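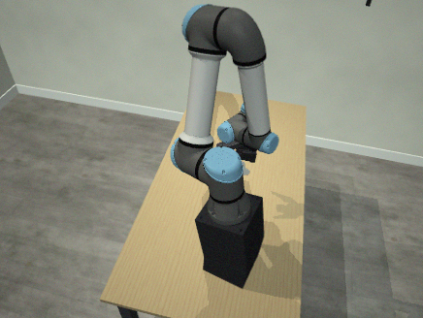 So the packing bench at Trillow gets its arm in July, and I've spent all week being asked if I'm worried about my job.

A bit, yes! We pack 1148 orders on a good shift and my wrists know about every one of them.
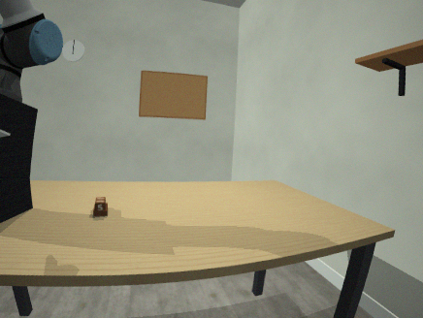 What I want to know is who sets the pace once it's in. They're starting small in the simulation – one block with a 5 on it, sat on a big table with a clock on the wall behind. Even the pretend room has a clock, and I bet it gets a tea break.

Two of us are down for the training at Lestmont. I said yes before they'd finished asking – will report back.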